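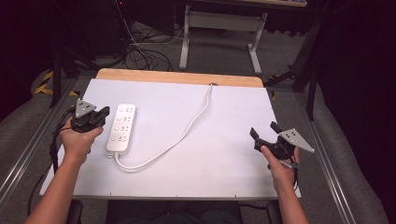 Kabel, Leisten, Tische: unser Umzug ins neue Arbeitszimmer

Seit September sitzen wir im Hinterhaus, und ich habe versprochen, ein paar Bilder und Notizen nachzureichen, sobald es hier halbwegs nach Arbeiten aussieht. Na ja – halbwegs! Der Teppichboden war schon drin, die Tische sind zum Teil mitgekommen und zum Teil neu, und über die Steckdosen haben wir länger diskutiert als über alles andere zusammen. Wer schon mal einen alten Raum mit viel zu wenig Wandsteckdosen übernommen hat, kennt das.

Zur weißen Steckdosenleiste auf dem Tisch: Acht Plätze hat sie, immer zwei nebeneinander in vier Reihen, und ich mag diese kompakte Form viel lieber als die ewig langen Dinger, die hinter jedem Schrank verschwinden. Das Kabel ist ordentlich lang und läuft quer über die Platte bis nach hinten zu dem kleinen runden Loch vor der Holzkante. Ob die Leiste am Ende oben liegen bleibt oder unter die Platte wandert, ist noch offen. Ich bin für oben, wegen der Ladegeräte, aber ich bin auch diejenige, die nie unter Tische kriechen will.

Die weiße Tischplatte habe ich mir gewünscht und bereue nichts (fragt mich nach dem ersten umgekippten Kaffee noch mal). Weiß macht den Raum hell, und mit der hellen Holzkante hinten wirkt das Ganze gleich wohnlicher. Die Platte kommt von Makby, wo man sich das Kabelloch gegen kleinen Aufpreis bohren lassen kann. Macht das! Ich habe beim letzten Schreibtisch selbst gebohrt und rede bis heute nicht gern darüber.

Das weiße Gestell mit der dunklen Platte dahinter gehört zum zweiten Arbeitsplatz. Dunkel und Hell nebeneinander war so nicht geplant, gefällt mir inzwischen aber richtig gut, und auf der dunklen Platte sieht man wenigstens die Bleistiftstriche nicht.

Und dann der Kabelhaufen auf dem Teppich, schwarz auf grau. Der kommt als Nächstes dran. Von Flostevus gibt es Klettbänder auf der Rolle, die schneide ich mir auf Länge und beschrifte sie mit Lackstift, das hat schon im alten Zimmer prima funktioniert. Die Kabelwanne von Wusness liegt auch bereit, mir fehlen bloß noch die passenden Schrauben.

Was sonst noch auf der Liste steht: der schwarze Vorhang soll einen Raffhalter bekommen, ein Regal für die Ordner muss her, und ich hätte so gern eine ordentliche Lampe. Bei Panganiban habe ich eine gesehen, die mir gefällt, mit langem Arm und Klemmfuß. Wenn sie hängt, gibt es die nächsten Bilder.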